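Roresley wants its market charter back

The people of Roresley have been told for years that their town has no right to call itself a market town. The parish council voted in February to put that right, and has now sent its case to the county archive at Itdale.

The claim rests on a charter granted to the Ruddock family, which allowed a weekly market and a fair. The last stall was packed away 100 years ago.

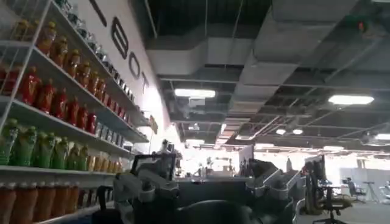
Roald Wallin, who chairs the parish council, found a copy of the charter while sorting through old rent books. "It was folded inside a bill for hay," he said. "I nearly put it back."

A petition in support has 1,381 names on it, in a town of 3,000 people. 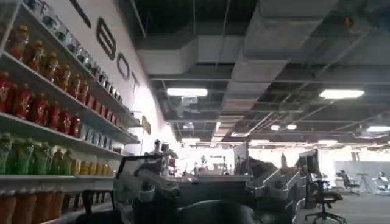 Not everyone is keen. Some residents of Fernus Lane fear for their parking, and the council has agreed that any new market would keep to the square and finish by two in the afternoon.

Nithin Kotian runs the bakery on the corner and has asked for the first pitch. He would like to see local growers given a lower rent for the first year.
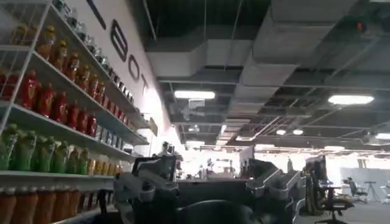 The archive will check the charter against its own records before giving an opinion. If the claim is upheld, the council has set aside £200 for new signs on the Itdale road.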